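Two Hands or Two Fingers? Udville Puts Its Grippers to the Test

2019-07-04

The kitchen at the Udville lab exists only on a screen, and it gets reset more often than any real one could. Over one week in the spring, the team ran 216 trials in it, swapping the end effectors on the same pair of simulated arms and leaving nearly everything else alone.

Two designs were up for comparison. The Sererness is a multi-fingered hand, sold to labs that want to handle odd shapes. The Palacios is a plain parallel gripper with two flat pads and a much shorter manual. Both ran on the same controller, Gorkeck, with the same time limit for each attempt.

The tasks were ordinary ones. Pick up a piece of fruit. Move it to a cutting board. Slide a plate toward the middle of the table. Each attempt was scored as a pass or a fail, with no partial credit for a near miss.
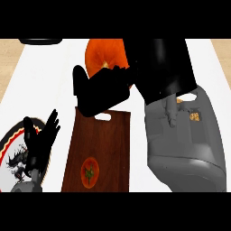 Why test a hand in simulation before buying one?

Cost is the main reason. A dropped plate in software takes a moment to put back, and a jammed finger doesn't have to be mailed to the factory. The team can also start every trial from the same position, something that is hard to do on a real bench.

Round objects favored the hand, which passed 69 of its 100 fruit trials. Flat objects were another matter. Its fingertips tended to skate over a plate's rim, and the controller was slow to correct - six trials ended with the arm stopped at a joint limit.

The parallel gripper was steadier with plates and weaker with fruit, where a small error in approach sent the target rolling. It was also quicker to set up after each swap.

The lab has not picked a winner. Friction settings are still being checked against real parts, and a bench trial with both grippers is planned for November.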